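Course Home | Units | Handouts | Glossary | Contact

Packing and Transport of Teaching Equipment
Unit 4: Hard Cases, Latches and Rims

In the last unit we looked at cardboard boxes and soft bags. This unit is about the hard case, and mostly about its closing parts. Many students come to the course with the idea that a case is strong because its panels are strong. The panels do help, but a case which closes badly will fail at the seam long before a panel gives up. Please read these notes before the practical session in Stevdale, and bring a soft cloth and a pencil.

What the parts are called

We use the same words all through the course, so that the inspection sheets can be compared. The body is the lower half, which carries the load. The lid is the upper half. The rim is the strip of metal that runs around the opening edge of the lid or body. The seam is the line where lid and body meet. Corner fittings protect the places where three sides come together. A foot is the small part on which the case stands, usually of rubber.

The panels of an aluminum case are thin. If you press with your thumb in the middle of a large panel you can feel it move. The stiffness comes from the rim, and this is why many rims are made with grooves. A flat strip bends easily; a strip with several folds or ribs resists much more, even when it has the same weight. You can try it at home with a sheet of paper. Lay it over a gap between two books, then fold it like a fan and lay it there again.

The toggle latch

A toggle latch has a plate, a hook and a lever. When the lever goes down, the hook pulls the two halves toward each other, and near the end of the movement the lever passes over its center point. After that, the pull in the hook keeps the lever closed. You can feel this moment in the fingers, as a small snap. If you do not feel it, the latch is not closed, even when it looks closed.
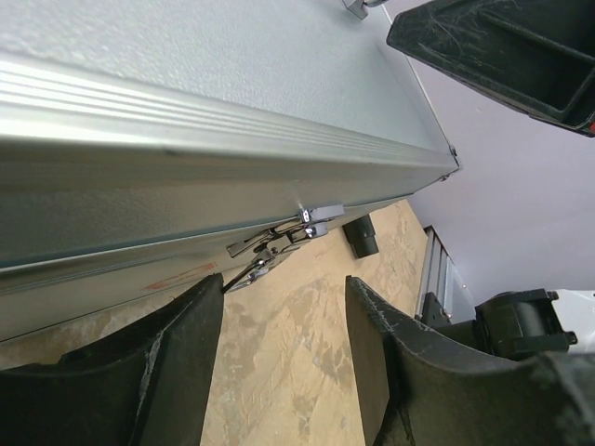 Look at how the latch sits on the seam, with the ribbed rim above it and the brushed panel below. All the closing force of the case goes through small plates of this kind, and from there into the rim. A latch that was fixed only to the thin panel would slowly pull its fastenings out. The reddish-orange scuff low on the panel is a surface mark, and on the sheet you would write it under "finish," with its position. Do not write "damage" before you have felt the place with your finger for a dent or a crack.

Salinas asked whether a latch that closes very hard is better than one that closes softly, as it surely must hold the lid more tightly. It was a useful question and I want to answer it also for the others. A very hard latch often means that the lid is not sitting correctly, or that something inside is pushing up against it. The user then presses with the whole hand, the hook stretches a little each time, and after one season the same latch is loose. A good latch needs a firm push from one thumb.

Order of closing

Close the case on a flat surface, never on your knees or on the edge of a car trunk. Lower the lid and look along the seam from the side. The dark line should have the same width from one end to the other. If it opens toward one corner, lift the lid and find the reason — a cable, a strap, a piece of foam that has moved. Then hook both latches loosely before you press either of them down. When one latch is fully closed first, it pulls the lid to its side and the second hook may not reach.

Small parts near the case

Feet, caps and screws come off cases quite often, and usually they are swept away with the dust. Before you lift a case from the floor, look around it. When you find a small black rubber part, compare it with the feet of your case and write it on the sheet. A case with one foot missing rocks when it stands, and the rocking works on the seam during the whole journey.

Exercise for the practical session

Work in groups of 2. Each group receives one Monora case and one older case from the Saller store. Open and close every latch, and mark it on the sheet as firm, soft or hard. Check the seam from all sides, with the case empty and then with the foam in place. For the older case, write also which part you would replace first and why. A short answer is enough, but please use the names from the first section.

Groups that finish early can take the loose latches from the tray and find the center point of each one by hand, moving the lever slowly — the snap is much easier to feel when you do not hurry. Sheets go in the box by the door of room 319.

Contact the course office | © Stevdale Equipment Handling Course | Back to top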